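The Year I Stopped Buying Lunch

By Hazel Marchetti
May
34 comments | 500 shares

My mother packed my lunch every day until I was 12, and then one morning she slid the bread across the counter and said, "You've got hands." I made myself a peanut butter sandwich so thick I couldn't get my mouth around it. I was very proud. I ate it in the hallway before first period and had nothing at noon.

I've been thinking about that sandwich a lot lately, since I've gone back to packing lunch after what must be half my life of buying it. I wish I could tell you there was a noble reason. There wasn't! My favorite salad place on Grorkden Street put its prices up for the third time, and I stood there holding a bowl of wet cucumbers and thought, I own a knife. I can cut up a cucumber.

So I did. For the first couple of weeks I was awful at it. I brought soup in a jar that leaked all over a library book (sorry, Irkilgate branch, I paid the fine). I brought tuna exactly once. I brought a baked potato, whole, in foil, and ate it like an apple in my car with the radio on, and I'd do that again tomorrow.

What got me was how much everybody else had to say about it. Lunch is a subject people will talk about forever if you let them. I started asking friends what they ate in the middle of the day, and I couldn't get them off the phone.

The rice people

Lawal Oyelaran, who I've known since our first jobs, is a rice man. He cooks a big pot on Sunday night and eats from it until Thursday, and by Thursday, he admits, it's mostly about the pepper sauce. "The rice is there to carry the sauce," he told me. "It's a truck." He has opinions about reheating that I won't get into here, except that they involve a damp paper towel and he's completely right.

His friend Aminu Ojo joined our call halfway through and disagreed with nearly everything. Aminu thinks rice should be cooked fresh or left alone. He takes yams to work, and fried eggs, and sometimes last night's stew with bread from Idahosa, the bakery near his bus stop. He eats at eleven in the morning because he can't wait. I find this very relatable. If I know there's something good in my bag, I'm done for by ten thirty.

I tried the Sunday pot myself. It works, but you do have to like the thing you made, because you're going to be seeing a lot of each other. I made a lentil dish with way too much cumin and by Tuesday I was giving it to the neighbors.

The great lid problem

Every single person I talked to brought up lids. I didn't ask! They just went there. Where do they go? I have a drawer of bottoms and a drawer of tops and almost none of them are married.

Zoia Ivanyshyn threw out everything she had one spring and bought one kind of box, all the same size, so any lid fits any bottom. She was so happy telling me about it that I went out and did the same thing that weekend. I kept the old cookie tin, though, and a tub that once held sour cream and is better than anything you can buy.

I also gave up on the drawer. A plain wire basket does a much nicer job, because you can see what you've got, and a little square box with rounded corners is about the right size for half a sandwich and some grapes — or, in my case, the entire sandwich, pressed down a bit.
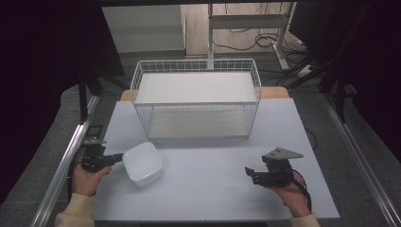

Eating at the desk

I was a desk eater for years. Crumbs in the keyboard, sauce on the sleeve, the whole thing over in six minutes without my noticing I'd had any food at all. Then, around three o'clock, the hunt for crackers.

Vlasta Obradović won't have it. She's the oldest person in my building and she ran the front office at a furniture maker called Indholm for most of her working life. They closed the doors at noon and everyone sat down at one long table, the owner too. She'd bring bread, a pickled pepper, some cheese and a hard-boiled egg, with salt folded up in a bit of paper. "You cannot taste and type," she said, and then she made me come in and eat a pepper standing up in her kitchen, which I felt sort of broke the rule.

But I've been trying it her way. I go outside when it's warm. There's a bench behind our office that looks at a parking lot and one pretty decent tree, and I've gotten fond of it. I leave my phone upstairs about half the time. I've learned the names of 2 dogs.

The food tastes better out there, too, even when it's the same old thing. I had leftover noodles last week, cold, with lime squeezed on, and I came back in telling everyone about them as if I'd been to Italy. (They weren't even that kind of noodles.)

What I pack now

Mostly, it's whatever we had for dinner, plus something crunchy. Carrots, radishes, the bottom of a bag of pretzels. I put the dressing in an old jam jar and wrap that in a dish towel, and then the dish towel is my napkin. I do a boiled egg a lot, with the salt in paper, because of Vlasta.

And I still buy lunch when I feel like it! I had a meatball sub on Thursday and it was wonderful. I ate it on the bench. One of the dogs came by.

Comments

pepperjar: Lawal is right about the sauce. I've eaten plain crackers with hot sauce for lunch and called it a meal.

Dot in 4B: My husband took the same bologna sandwich to work for his whole career and when he retired he asked me for one at noon the very first day.

marlow_k: What about the smell question? We have a microwave war going on at my office and I'd like some guidance please.

pepperjar: @marlow_k eat the fish cold and outside

Teresa: Made the cold noodles with lime. Added peanuts. Thank you!!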